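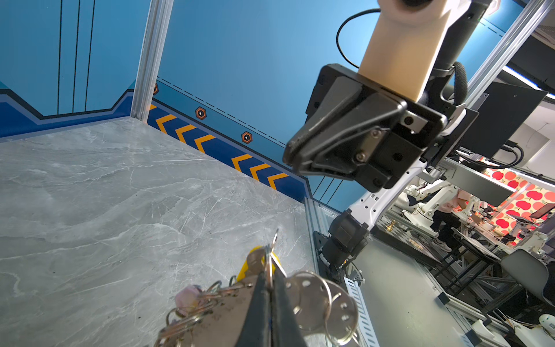 Issue 200

Visit to Skokine, Skirnville

The December visit was to the Skokine building in Skirnville, where the open day covered key storage and the fit-out of small work areas. We were let in at the side door and signed for passes. Wafula Chege had arranged the visit with the front office and kept us to the timetable, which allowed two hours including tea.

Most of our time went on the bays. Each is a marble surface with flat colored panels standing along its edges and an aluminum profile at the corner. In the blue bay the back panel carries a dark blue stripe with yellow-orange chevrons pointing right, set just above the stone. Over the chevrons are small hexagonal badges, dark with an orange rim, bearing a white mark that most of us read as a keyhole. The side panel is plainer, with thin vertical black lines and a stepped band in navy and royal blue near its base.

Key bundles took up the second half of the talk. A bundle built on many interlocking split rings is harder to deal with than its weight suggests. Any ring can turn edge up, and the keys settle differently each time it is put down. Skokine's advice for stores is one main ring per set, no ring within a ring, and tags on a separate short loop. Our own store holds 1002 keys on the Doherty register, and a fair share of them would fail that rule. The handout also gave a sorting order — by blank first, then by door — that we intend to try on the outbuilding sets.

We asked about the stone. Gray with white veining is pleasant to look at, but small silver parts are not easy to pick out on it under strong light. The reply was that a plain mat solves this for anyone sorting by hand. Bilico trays were recommended for the same purpose, the shallow size in preference to the deep.

The orange bay has the same gray stone, with burnt-orange panels and a thin blue-gray strip along the foot of the left one. The polish is high enough to give a soft sheen near the back corner. Opinion in our party favored orange over blue for contrast with steel keys.
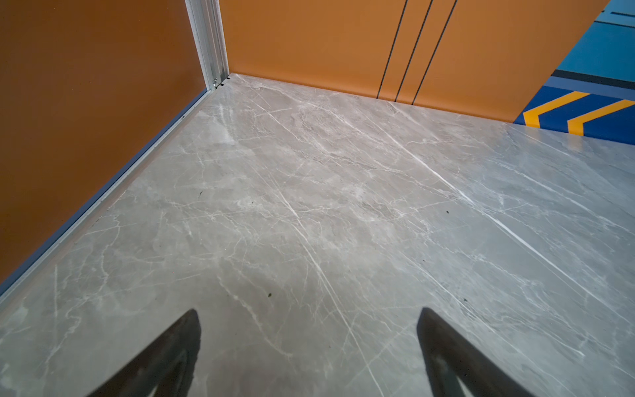 Kjell Aasen asked that the report record his disagreement on the one-ring rule. He holds that a linked set is safer in a large building, as a single ring that opens can lose the whole floor. His oldest register, begun in 1792, lists linked sets throughout.

The handout is in the reading room. Anyone wanting a copy should leave a note with Wafula Chege.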